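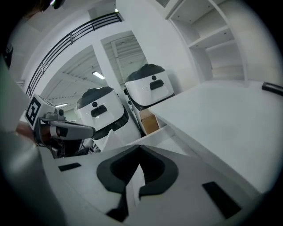

Section 4. Recording demonstrations with the Sundon hand tool

Sundon learns a task from short recordings made by a person holding the gripper, and the fun of it is that you can start collecting the moment the tool is calibrated! The policy never sees joint angles during training — only the wrist view and the tool's path through the room. In this view the marker cube sits to the left with the gray finger reaching in beside it, and that is the layout to aim for: the printed code clear of the finger, with plenty of room visible beyond the tip. Joana Caldeira's tests at Ernwood trained on 400 recordings made this way, and the results on new counters were a real delight.

1. Switch on the hand tool and open Zudico on the laptop.
2. Hold the tool level and wait for the marker status to turn green.
3. Open and close the fingers 4 times. Zudico saves the widest and narrowest positions.
4. Press Record, then make the full motion at an easy, even speed.
5. Press Record again to stop. Type a task name before you start the next one.

Note: Vary your starting point — step left, crouch, come in from the far side. Variety helps the policy much more than neat, identical runs.

Note: Recordings made with Ghumman firmware older than version 9 must be converted before training. See Section 6.

CAUTION: Keep your free hand away from the fingers during step 3.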